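Cerker Members' Register: Set-up Guide for Branch Offices
Section 5: Preparing the register before a branch election

This section is for the branch secretary, or for the person who was given the secretary's login by the state office. It explains how to close the register, print the voters' list and enter the new officers after the inauguration. Please read it to the end before you start, as some steps cannot be undone from the branch.

Before you begin

You need the branch login, a printer with A4 paper and the dues book of the current year. Drivers who paid at the motor park but are not yet entered must be entered first. If your branch uses the Rukeck card reader, connect it before you open Cerker. The program does not find a reader that is connected later.

Closing the register

1. Log in and choose Branch, then Members.

2. Press Check Dues. The program compares each member with the dues table and puts a yellow mark beside every member in arrears.

3. Go through the yellow marks one by one. If the member has a paper receipt, open his or her record and type the receipt number in the field Manual Receipt. Do not type the amount in this field.

4. Press Close Register. You will be asked for the branch password a second time.

Caution: After closing, no member can be added or moved to another branch until the election result is saved. Only the state office can open the register again, and the state office does not answer requests on Sunday.
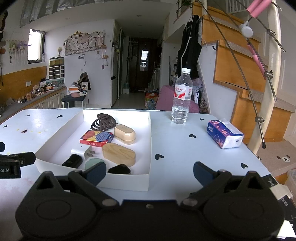
Printing the voters' list

5. Choose Reports, then Voters' List. The list is sorted by unit (minibus, taxi, haulage) and inside each unit by surname.

6. Select the number of copies. Each polling table needs one copy, and one more must be displayed on the notice board of the park.

7. Print the list. On a large branch this can take a long time. The Stodthorpe branch, with 3,000 members, prints 82 pages for each copy, so please check the toner first.

8. Sign and stamp the last page of every copy. A list without the stamp can be refused by the agents of the candidates.

Note: If a surname is cut on the printed page, choose Narrow Type in the print window and print only this page again. The page numbers will stay the same. 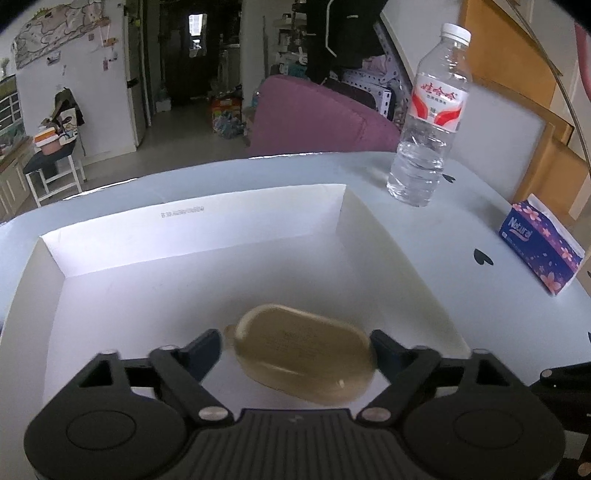
Reading time for this section: 5 minutes

Entering the new officers

9. When the result sheet is signed, choose Branch, then Officers, then New Term. The old officers are moved to the History page and are not deleted.

10. Enter the chairman first. The program will not accept other positions while this one is empty.

11. Enter the remaining officers. Spell the names exactly as on the result sheet, also if the member's card shows a different spelling. Titles and nicknames go in the field Known As.

12. Scan the signed result sheet and attach it. The file must be a PDF.

13. Press Save Result. The register opens again by itself.

If something goes wrong

Message "Register is not closed": you have skipped step 4. Go back and close it.

Message "Member not in this branch": the officer was transferred and the transfer is not complete. This happened often in the Chareonsuk units when they were joined together in November. Ask the former branch to press Release on the member's record, then try again.

The officers' page stays empty after saving: log out, wait until the login window is displayed and log in again. Do not enter the officers a second time.

Section 6 explains how to print the new identity cards.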